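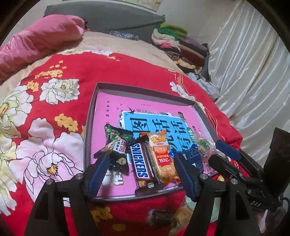

The hand-held gripper with its fingers open over the snack tray.

Section 6. Showing the gripper to visitors

Up to this point the manual has assumed that you are working on your own, or with a colleague who has already read it. An open day is quite another matter. You will have people at your elbow, children at table height, and at least one grandparent who would like to know whether it can do the ironing. This section takes you through setting up, running and packing away the Grurano demonstration, in the order we follow at Gavunside. If you have not yet been through Section 4 (Fitting and checking the fingers), please go back and do that first. It is a short section and the kettle can wait.

The demonstration we recommend is the snack tray set out on a bed. Visitors know what a snack is and what a bed is, so you can get straight on to the gripper.

6.1 What you will need

The hand-held gripper, with both textured finger pads fitted
The charging lead and the spare battery
A shallow tray or a box lid with low sides
A selection of wrapped snacks (see 6.3)
A made-up bed, or a table with a thick quilt folded over it
The Vasseur carry case, with its foam insert
The visitor card, one copy for each group
A soft dry cloth

Please do not be tempted to tidy the room until it looks like a showroom. Pillows, a pile of folded clothes and a curtain to one side are all perfectly welcome, and a boldly patterned quilt is better than a plain one. Visitors often ask whether the tool can cope with an ordinary busy bedroom, and it is much nicer to answer them in one.

6.2 Preparing the gripper

1. Take the gripper out of its case by the handle. Never lift it by the fingers or by the linkage at the side.

2. Wipe both pads with the dry cloth. Crumbs and sugar collect in the ridges, particularly after a morning with younger visitors.

3. Check the round screw on each finger. It should be snug, with no wobble when you press the finger gently from the side. If there is any movement, tighten it with the small driver from the case – a quarter turn is normally plenty.

4. Switch on and wait for the light on the handle to stop blinking.

5. Squeeze the trigger slowly until the pads meet, then let go. Do this 6 times. The fingers should open fully every time, without sticking or clicking.

CAUTION: Keep hair, lanyards, scarves and loose sleeves away from the hinged lever and linkage. They move whenever the trigger does, and people watching the fingertips tend to forget about them altogether.

6.3 Laying out the tray

1. Set the tray down on the quilt at a slight angle to where you will be standing. Press on it lightly. If it rocks, smooth the quilt underneath and try again.

2. Lay something flat in the bottom, such as a booklet or a large card. Ours is pink with a light blue panel of calligraphy. It gives the snacks a smooth base.

3. Put the snacks on top, leaving a little space where you can. Try to mix your shapes and wrappers. We like to have a chocolate bar (a Snickers does nicely), a wrapped rice cracker, a crinkly packet and a small sweet in clear wrapping.

4. Turn the chocolate bar lengthwise, so that one finger can come down on either side of it. This is the item most visitors will try first, and it does them good to start with a success.

5. Place the smallest sweet close to the rim. Leave this one for visitors who have had some practice.

NOTE: A sweet or a wrapper may end up on the quilt in the course of the day. You can leave a sweet where it has landed and offer it as an extra challenge. The softness of the bedding makes it a good deal harder than the tray, and older children in particular enjoy that.

CAUTION: Snacks used in the demonstration are for handling only. Several contain nuts or milk, and all of them will have been squeezed a great many times. If you would like to offer visitors something to eat, keep it in a separate box well away from the bed.

6.4 Running the demonstration

Each group has 16 minutes, which is long enough for everybody to have a turn if you keep your own talking short. (We know. We find it difficult too.)

1. Welcome the group and hand over the visitor card. Give them a moment to look at it.

2. Pick up the chocolate bar yourself, slowly. Bring the open fingers down with one on each side, stop, close the pads, and lift straight up. Hold it still for a moment before you put it back.

3. Explain that the tool in your hand has the same fingers as the Mastex arm in the workshop, and that picking things up by hand in this way is how we show the arm what we would like it to do. If somebody wants to hear more, point them to the workshop talk.

4. Offer the handle to the first visitor. Stand on their free side, where you can reach the off switch without leaning across them.

5. Let them try the chocolate bar, then the rice cracker, then whatever they fancy. Suggest a light squeeze for the cracker. The wrapper will crackle well before the contents do, and that is the moment to stop.

6. If they miss, ask them to open the fingers completely and come back from directly above. Most misses come from sweeping in sideways, which only pushes the snack along the tray.

7. Thank them, take the handle back, and straighten the tray before the next turn.

NOTE: Visitors who are left-handed may find the linkage sits in their line of sight. Moving round to the other side of the bed usually helps.

6.5 Between groups and at the end of the day

1. Wipe the pads again and look over the wrappers. Replace any that have split.

2. Change the battery after 115 full squeezes or when the light turns amber, whichever comes first. The counter is on the base of the handle.

3. When the last group has gone, switch off, close the fingers gently by hand and lay the gripper in the foam with the linkage facing upwards.

4. Shake out the quilt before you put it away. We once found a toffee in ours the following August, and it had made itself very much at home.

5. Fill in the log sheet and leave it in the lid of the case.

For faults with the trigger or the light, turn to page 23.

Section last revised 29/11/2020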